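Workshop > Notebooks > Reading bench

3 min read

15 August 2018

Day two with the Obradović novel. 530 pages, of which I have now read 16 twice, because the narrator changes his mind about who he is on page nine and I didn't notice until page 14.

For colleagues joining at this point: we are testing whether the frame story (old clerk finds manuscript in a wall at Sorkberg) does any work, or whether it is there because every gothic of that decade came with a wall and a manuscript in it. Method as before. Read the inner tale cold, write down what you think happened, then read the frame and see if anything moves.

Results so far. Inner tale cold: a man walks to Grirkstead to return a ring, and is murdered or gets married, the prose being equally gloomy on both. With frame: the clerk hints that he has swapped two chapters. Try them swapped and the wedding comes first, which at least explains the cake.

Killian Marchal disagrees. He thinks the clerk is lying about the swap and that we are meant to catch him at it. His note in the margin runs to 10 lines and ends "obviously", underlined. I have pencilled a small question mark beside it and expect to hear more.

Adverb count abandoned. I got as far as the storm chapter and lost the will. "Moaningly" appears and I am not going back in to check the rest.

Typing up: the Cilus transcript is 3,000 words short of the printed text. The missing stretch seems to be the sermon. Tempted to call it an improved edition. Will ask for the sermon anyway.
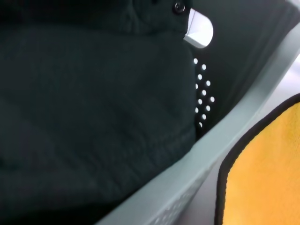 Green fleece in the basket, snap at the top.

To do:
— swap chapters four and five in the working copy, and mark them, unlike the clerk
— find out if the October reprint keeps the preface
— reply to Killian without using the word "obviously"
— start the second volume, if spared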